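How to Clear a Bed That Has Turned Into a Storage Shelf

Posted 5 Jul 2026 in Small Rooms

If you live in one room, the bed is also the table, the counter and the place where shopping gets dumped. Snacks, packets, half-used pouches and empty boxes end up in one heap, and at night the heap gets pushed to the foot of the bed. The steps below get the bed clear in 20 minutes and give the small things a place to go afterward.

What you need

One basin or wide tub. A plastic wash basin is fine as long as it's clean and dry.
2 containers with lids, any size
A trash bag
A damp cloth
A roll of tape and a pen for labels

I use a Truseck tub for the dry food, but an old cookie tin does the same job.

Step 1. Pull everything into one pile

Work on top of the sheet you already have on. Don't change it first, as you will get crumbs on the clean one. Gather whatever is scattered around the pillow, along the wall and under the blanket, and bring it to one side of the bed. Leave the other side open for sorting. Put the basin on the floor next to the bed, within reach.

Boxes and packets go in the pile, and so do any crumpled bags and loose bits of cloth. Check the chair too, if you have one in the room.
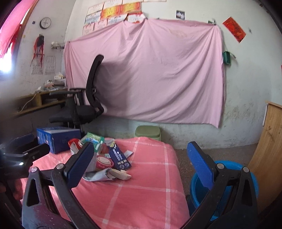
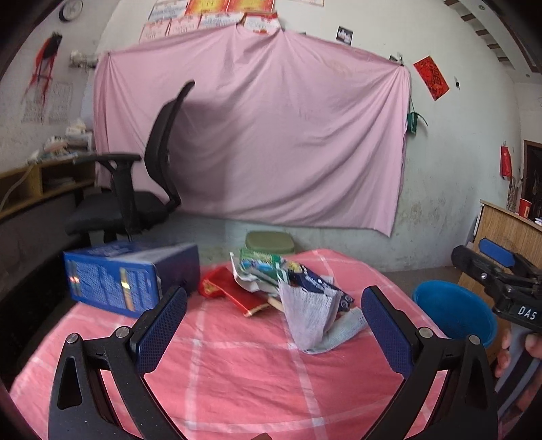
Step 2. Take out the trash first

Pick up every bag and wrapper and feel whether there is anything in it. Empty ones go straight into the trash bag. Open boxes and look inside before you flatten them — I once threw out a box with a spare key in it and had to go back down to the bins. Keep a box only if it is sturdy and you know what you will put in it.

Step 3. Sort what is left into 4 groups

Food that is sealed
Food that is open
Things you use every day
Things that belong somewhere else

Lay the groups out on the open side of the bed. Flat packets can overlap as long as the labels face up. Check dates as you go. If you can't find a date and don't remember buying it, throw it out.

Step 4. Fill the containers

Open food goes in a container with a lid. Fold the top of each packet over twice and tape it down before it goes in. Sealed food can stand upright in the second container, tallest at the back. Write the contents on a strip of tape and stick it on the side, where you can still read it if you stack them.

The things that belong somewhere else go in the basin. Carry the basin around the room and put each thing away. Doing it in one trip is quicker than getting up for every item.

Step 5. Shake out the sheet

Lift the sheet by the corners so the crumbs collect in the middle, then shake it outside or over the tub. Wipe the mattress edge with the damp cloth and let it dry before you make the bed again. A checked or striped sheet hides crumbs well, so run your hand over it even if it looks clean.

Keeping it clear

Leave one of the containers near the bed, with the lid on. New packets go in there the same day. If the lid won't close, it's time to sort again. For me that happens every couple of weeks, and it takes a lot less time than the first round did.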